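Notes from the Common Room: Box Swap and New Seating

The spring box swap at Larkent ran through March, and the last of the boxes have now been sorted and put back into use. Members brought in 116 boxes, tins and cases of all kinds. Most had a lid and most were clean. A few had to go to recycling, mainly cardboard ones with split corners.

For anyone who joined after the winter, the swap works like this. You bring in a box you no longer use and leave it on the intake shelf by the stairs. You may put things in it or leave it empty. Anyone else may take it home, or it can stay here and be used for supplies. Boxes that stay are filled with small items for the tables, such as pens, packets, clips and tape, and each table gets one.

We have tried the table boxes before, two years ago, with open trays. The trays did not work well. Things rolled out of them whenever a table was moved, and people used them for cups. Boxes with hinged lids have been better. They can be shut when a table is needed for something else, and they stack on the Pemine shelving at the end of the day.

A note on what belongs in a table box. Pens and markers should go in with their caps on. Sealed packets are fine, whether they hold screws, wipes or tea. Loose food is not. Small clear containers can stand on the table while you are using them, but please put them away when you leave, as they are easy to knock off a round table and hard to find on the floor afterward.

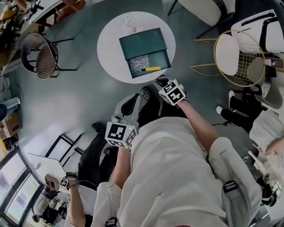

Markers are the item we run out of first. Yellow and green last longest, and black goes within a couple of weeks. We have ordered another set from Hisus, and they should be in the supply cupboard by the time you read this. If you find a dry marker, throw it out. Putting it back in the box means the next person has to test it too.

The gray floor was cleaned and sealed in the first part of the spring. It marks more easily than the old one did, particularly from chair legs that are dragged. Please lift chairs when you move them. We have 13 felt pads left over and they are in the top drawer of the desk, free to anyone who notices a leg without one. They peel and stick, and it takes a minute to change one.

The chairs themselves are still a mixed lot. Several members have asked whether we plan to buy a matching set. The answer for this year is no. A matching set from Menon was priced at 949 dollars before delivery, and the money is going toward the window blinds. In the meantime the rattan, wire and white chairs will all stay. The wire chairs are more comfortable with a cushion, so please leave the cushions with them. The rattan chairs should be kept away from the radiators, where the weave dries out and starts to crack. If you find a broken strand, do not pull it. Leave the chair by the desk with a note on it and we will see to it.

Round tables are being kept clear of the walkway to the windows. Up to six people can sit at one if the chairs are pulled in, though four is easier when there is work on the table. If your group is larger, use two tables and set them next to each other with a gap to walk through. Bags are best hung on the hooks. With people sitting low or stretching out their legs, there is not much free floor, and a bag strap is an easy thing to trip on.

White tabletops show marker ink. If you catch it early, a damp cloth is enough. Older marks need the spray in the blue bottle under the sink, and a second cloth to wipe it off. Do not use the rough side of the sponge, which has already dulled one table near the door. A sheet of scrap paper under your work saves the trouble, and there is a stack of it beside the printer.

The next swap will be in the fall. Until then the intake shelf stays open for boxes only. We cannot take baskets, crates or luggage, as there is no place to keep them. Boxes should be no longer than a sheet of letter paper so that they fit the shelving. Lids should open and close without being forced. If you would like a particular box held for you, put a slip of paper inside with your initials and the date, and it will be kept for one week.

Unclaimed items from the March swap, including two key rings and a tape measure, are at the desk. They will be kept until the end of the month and then added to the table boxes or given away.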